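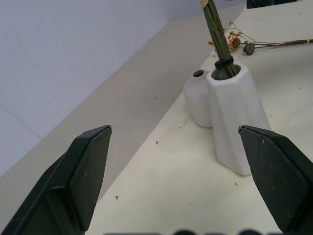 Does chlorophyll from food end up in the mitochondria, or does the gut wreck it first?
Most of it loses its magnesium in the stomach and goes on as pheophytin. A little gets absorbed. Whether any reaches mitochondria in useful amounts is what we're trying to find out.

17 February 2026

Liver prep from the spinach-fed group. Spun at 600 g first, kept supernatant, then the hard spin. Pellet looked fine, brownish as usual. Split into 2 tubes, one in foil, one for the lamp.

Red lamp on 18 min. ATP up a bit in the lit tube vs foil. Not excited yet - lamp warms the block and I had no temp probe in. Krešimir says the same thing got us in January. Need a heat-only control, same block, lamp masked.

Luciferase reagent is the old Fesent lot. Standard curve bends at the top end, so anything past 900 nM is junk. Shoshana has a new kit on order, ask her wheter it's come.

Control diet animals: Laurinda wants them switched to the Clultley pellets, no alfalfa. Agreed. Turns out the current ones list alfalfa meal third on the bag, so our "no chlorophyll" group was eating chlorophyll. Ugh.

To do
- heat control
- extract pigment from both pellets, run on the HPLC (Gemechu has the morning slot)
- re-read Van Dusen protocol, the detergent step
- lables on the freezer box, mine are coming off

Foil tube back in at 4, repeat read tomorow.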